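POLS 236: Electoral Systems and Campaigns
Unit 2 handout: Televised leaders' debates and the measurement of voter response
Revised July 28, 1999

1. Scope

These notes cover the debate as a campaign event, the principal effects attributed to it, and the research designs used to test for those effects. They assume the material on party identification from Unit 1. Students who have not completed the Unit 1 problem set should do so before attempting the exercise in section 7.

The notes do not deal with debate negotiation, the rules on broadcaster access or third-party participation. Those topics are taken up in October with the unit on campaign regulation.

2. Terms

Exposure: a respondent's contact with the debate itself, live or by delayed broadcast, for any length of time above the study's threshold. Thresholds differ between studies and must be reported.

Secondary exposure: contact with news coverage, commentary or conversation about the debate, without contact with the debate.

Performance judgement: the respondent's answer to a "who won" item or its equivalent. It is a measure of opinion about the event. It should not be used as a proxy for vote intention.

Vote intention: the stated choice of party or candidate at the time of interview, including leaners if the follow-up probe was administered.

Conversion: movement from one declared intention to another. Movement from undecided to a declared intention is called activation if it agrees with the respondent's prior identification, and recruitment if it does not. Some older texts group all three under "persuasion". We keep them separate.

3. Effects claimed in the literature

3.1 Learning. Viewers can place the leaders on issues more accurately after a debate than before it. The gain is largest for leaders who are little known at the start of the campaign and for issues which received little coverage beforehand. It is smallest among respondents with high prior knowledge, in part because the standard batteries leave them little room to improve. This ceiling problem should be checked before any claim is made about who learns.

3.2 Agenda. Issues raised at length in a debate tend to rise in the "most important problem" item in the days following. The rise is usually short-lived. A single-wave survey taken the morning after will overstate it.

3.3 Evaluation. Ratings of leaders on competence and trustworthiness move more readily than vote intention. In systems where voters cast a ballot for a local member, the step from leader rating to vote is indirect, and the strength of the link has to be estimated for each contest.

3.4 Choice. Conversion is uncommon. Most net movement after a debate comes from activation. A party whose supporters were already firm at the start of the campaign has little to gain by activation, and its leader may be judged the winner without any change in the party's share.

4. The viewing context

Early work treated exposure as uniform: a respondent had watched or had not. Later designs separate the conditions under which the broadcast was received. Three distinctions are in regular use.

The first is solitary against group viewing. In a household with shared partisanship, comment during the broadcast tends to reinforce the prior judgement. In a mixed household the evidence is less consistent, and it is complicated by selection, as members who disagree are more likely to leave the set or to watch something else.

The second is full against partial viewing. Partial viewers usually see the opening segment. If the order of topics was fixed by lot, this gives a weak natural experiment on the effect of topic. If the order was negotiated between the parties, it does not.

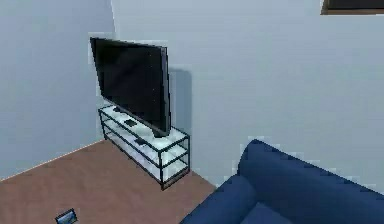 The third is attention. Self-reported attention is unreliable and is correlated with self-reported interest in politics, which is itself inflated in campaign-period interviews. Recall items are preferable. A good recall item refers to an exchange that took place in the debate and was not repeated in the next day's newscasts. Items that fail the second condition measure secondary exposure.

5. Designs

5.1 Cross-section after the event. Cheap and quick. Viewers and non-viewers are compared on the outcome of interest. Viewers are older, better informed and more partisan than non-viewers, and statistical controls only remove the differences that were measured. Findings from this design should be described as associations.

5.2 Panel. The same respondents are interviewed before and after. Individual change is observed directly, so conversion and activation can be told apart. The costs are attrition and conditioning. Respondents who have been told that a second interview will follow the debate are more likely to watch it.

5.3 Rolling cross-section. A fresh daily sample is released under fixed rules through the campaign. The date of interview is close to random, and any shift at the date of the debate can be attributed to events on or near that date. It cannot be attributed to the debate alone if other events coincide. Daily samples are small, and some pooling or smoothing is required. The choice of smoothing window should be stated and at least one alternative shown.

5.4 Laboratory viewing. Subjects are assigned to watch the debate, an edited version or an unrelated program. Assignment removes self-selection. The setting raises attention well above what is found in the home, and recruited subjects are seldom representative. Continuous-response dials can be added, though handling the dial is itself a treatment.

6. Worked case: the Grodwood panel

The Grodwood panel was fielded in two adjoining districts, Grodwood and Baltuton, in a single campaign. Baltuton lay outside the coverage area of the station carrying the live broadcast and received a delayed version the following evening. This permits a comparison of viewers and not-yet-viewers on the same date.

The first wave produced 924 completed interviews. Respondents were assigned to a district by place of residence. The second wave went into the field after the live broadcast and closed before the delayed one began.

Points to note:

Respondents living near the district boundary could receive the live signal with an ordinary antenna. The codebook flags 36 of them. The original report left them in the Baltuton group, which biases the estimated effect toward zero. Re-estimation without them is part of the exercise.

Baltuton respondents had access to next-day newspapers before their second interview. The comparison is therefore between exposure plus secondary exposure on one side and secondary exposure alone on the other. The report refers to "debate effects" without this qualification.

The performance item was asked ahead of vote intention in the second wave and did not appear in the first. Any order effect is confounded with the passage of time. The Takagi replication reversed the order for a random half of its sample and should be read alongside the report.

Weighting follows the Gratau procedure (course reader, tab 17). The weights correct for household size and for the number of telephone lines. They do not correct for attrition between waves.

7. Exercise

Using the Grodwood data file on the departmental server:

(a) Tabulate vote intention at wave one by vote intention at wave two, separately for each district. Report cell counts as well as percentages.

(b) Divide the movers into conversion, activation and recruitment using the party identification item. State how you treated respondents with no identification.

(c) Repeat (a) and (b) with the flagged boundary cases removed. Comment on any change in one paragraph.

(d) Compare wave-one characteristics of respondents who were and were not re-interviewed. State the direction of bias you would expect in (a).

Submit tables and commentary together, double-spaced. Raw computer output will not be marked. Label every table with its base and indicate whether the figures are weighted.

8. Common errors in past submissions

Percentaging across the wrong margin in turnover tables. The base is wave-one intention.

Treating "don't know" and "would not vote" as a single category.

Reporting a difference between the districts at wave two without checking whether it was present at wave one.

Describing a sample proportion to two decimal places.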